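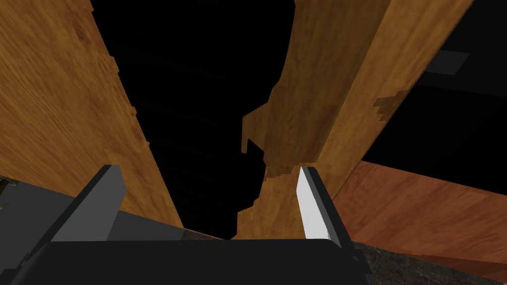

Looking up into the woodwork.

I have been trying to sell a sideboard since the start of summer, and it is now March 19, 2026, and I can see the sideboard from where I'm sitting.

It's a Wolitz. If that means nothing to you, you're in the same position as everyone who has answered the ad. Wolitz made furniture in a shed behind the rail yards at Gidudis for a while, all of it very brown and very heavy, and when I bought mine the bloke in the shop lowered his voice to say the name. I paid $800. I thought I was being let in on something.

Then I moved to a unit in Mirska Street with a hallway designed for one person carrying one baguette. The sideboard came up the stairs with two men from Nedelcu Removals attached to it, and one of them told me, very kindly, that if I ever wanted to leave I should think about leaving without it. It now occupies the spot where a dining table would go. I eat at the sideboard, side on, like a horse at a rail.

So, the ad. My first effort was four paragraphs long and used the word "honeyed". It attracted one reply, which said "dimensions?", although the dimensions were in the heading. I sent them again. "Bit big," said the reply, and that was us done.

The second ad was shorter and cheaper. The site tells you how many people have looked at your listing, a feature I'd ask them to reconsider. Mine said 67. Sixty-seven people had looked at my sideboard, thought about their lives, and gone on to the pizza ovens.

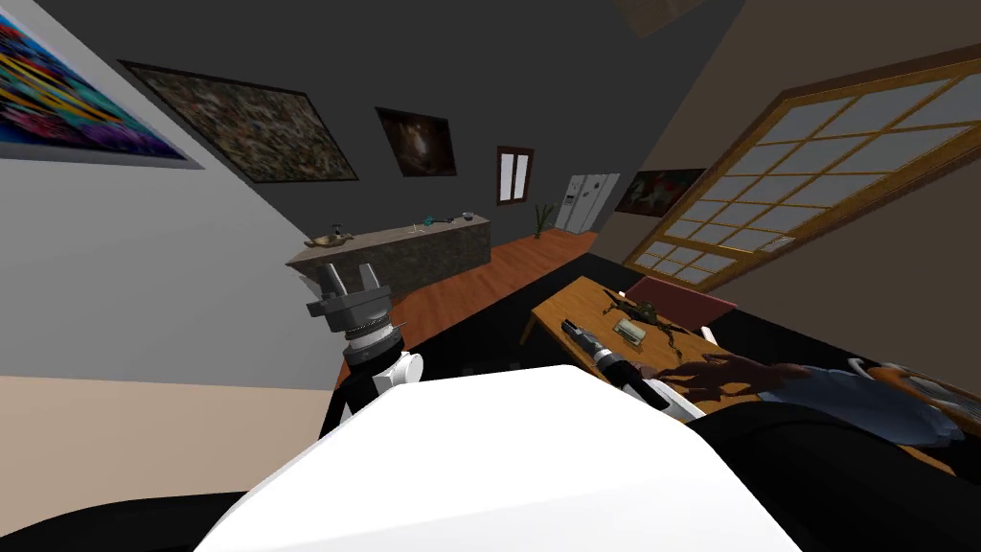

Low table, warm-coloured top.

The thing you learn, selling second-hand furniture, is that a price is treated as the opening line of an argument. I'd put $350. I was offered $200, then $90, then a whipper snipper "in good nick, needs cord". Someone wanted to know if I'd deliver it for free, and gave an address 121 kilometres away. I looked up the drive, which tells you how my confidence was travelling by then. There's a decent bakery on the way.

There was also a woman who loved it. She wrote to me for a fortnight. She asked about the hinges, the feet, the colour in afternoon light, whether the left-hand drawer stuck (it does) and whether it had ever lived with a smoker. I went around with a torch and a tape measure, answering in full sentences. Then she sent a photo of the sideboard she'd bought instead. Very nice, too. Skinny legs.

A few of you have written in about selling things, presumably on the theory that I've had the practice. 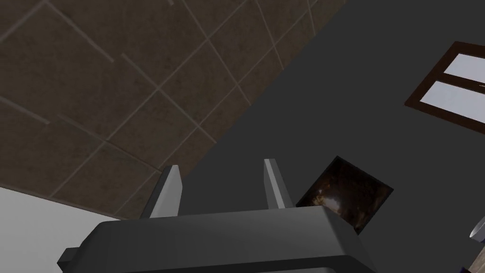
Should you drop the price straight away if a big piece of furniture gets no offers?

Give it a few weeks and rewrite the heading first. Put the width in it, and whether there are stairs, and leave the price where it is until someone has at least asked to come and see it.

I'd add that you should be home when they come. I wasn't, once. I'd ducked out for milk, and the buyer stood at the intercom for a bit, took offence and left me a two-star rating that mentions my "attitude", an attitude I hadn't been present to display.

In April the building is doing its hard rubbish collection, and my neighbours have begun to get a certain look. There's already a treadmill on the landing. I've considered it. I've stood at the top of the stairs picturing the turn at the bottom, the bit where the banister juts out, and I've gone back inside and polished the thing with a sock.
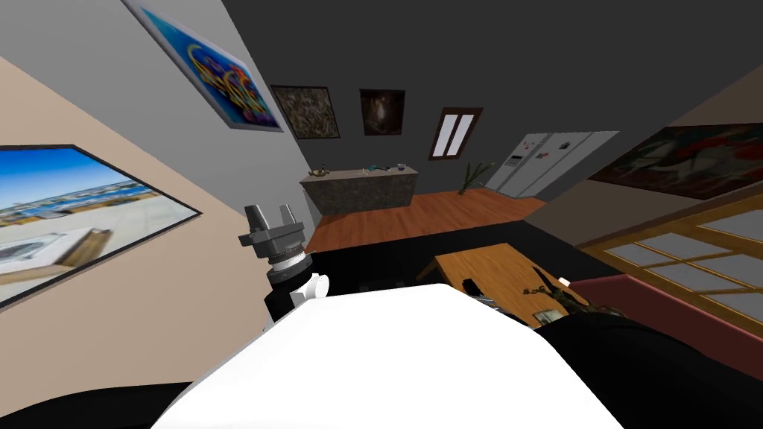
Beige wall, on a serious slant.

A dealer did come round last week, a proper one, with a van and a fold-up ruler. He opened all three doors. He got down on the carpet and looked underneath and made the sort of noise a mechanic makes. Then he told me that Wolitz pieces were "starting to move", that it was a good one, and that he had two of them in storage he couldn't shift.

He did buy the lamp. I hadn't been selling the lamp, but he offered me forty dollars for it in cash and I was so pleased to be asked that I'd unplugged it before I'd thought about the evenings.

The ad's back up, at $275, and you can have the sock. The left-hand drawer sticks.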